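Chapter 4
A Gripper You Hold in Your Hand

I built my first gripper at a kitchen counter, and I built it wrong. The fingers were hard plastic, the handle was a piece of broom, and the thing could pick up exactly one object, a tennis ball, as long as the tennis ball was in a good mood. I'd like you to have a better time than that.

In Chapter 3 we printed the hinge parts and ran the spring test. If you skipped the spring test, go back and do it now (I mean it, I'll wait). In this chapter we put the pieces together: two soft fingers, a mount for each one, a trigger, and a camera looking out between them. Then we take the whole tool over to a table and try it on everyday stuff.

Why hold it by hand at all? Well, a robot arm is expensive, and it's slow to move when you're still figuring out whether your fingers are any good. Your own arm is free and it's already calibrated! You swing the gripper around, squeeze the trigger, and record what the camera sees. Later on, in the second half of the book, those recordings become the thing an arm learns from.

My own build lives at Walholm, the shared shop I've belonged to for years. Keerthana Shenoy has the bench next to mine and got me onto soft fingers in the first place. She cast hers, I printed mine, and we've been arguing about it ever since — you'll find both methods in Section 4.2, so pick your side. My finger prints take 5 hours for the pair on the old Drakus printer, and I've thrown out over 30 of them. Most went in the bin for the same dumb reason, a first layer that didn't stick.

A few words on the table before we start. Give yourself a plain background. I hung black cloth around mine because the shop is a busy place, and people walking behind the table kept turning up in my recordings. It wrinkles like crazy and I've stopped ironing it. Clip the top edges and let the rest hang. For things to reach for, raid the kitchen. Appliances are great practice: they have corners, they don't roll away, and they make you think about how you'd come at them from the front or the side.

Check your view through the camera before you tighten the mounts for good. You want both fingertips in sight, with the square markers on the mounts facing you and nothing covering them. Slide each mount until the ridged pads face each other squarely, then do up the screws a little at a time, working across the mount instead of around it.

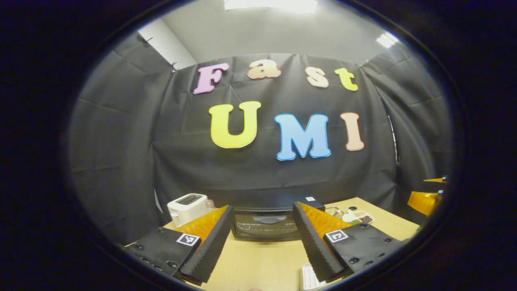 Figure 4.1. Looking out between the soft fingers toward the toaster oven.

Keep your first session short. I did mine until my wrist complained, and then I couldn't hold a screwdriver the next day. Section 4.1 starts with the parts tray, so clear some space and find your small hex key.

Comments

Sushil Bansal, 02/01/2025
Can I use the softer filament from Chapter 2 for the fins? I have most of a spool left.

Imani Tillman
@Sushil I tried it and mine flopped over sideways. Went back to the stiffer one and it was fine.

Rajeshwari Iyengar
Working across the mount fixed my crooked left finger, thank you!! Also team cast, sorry.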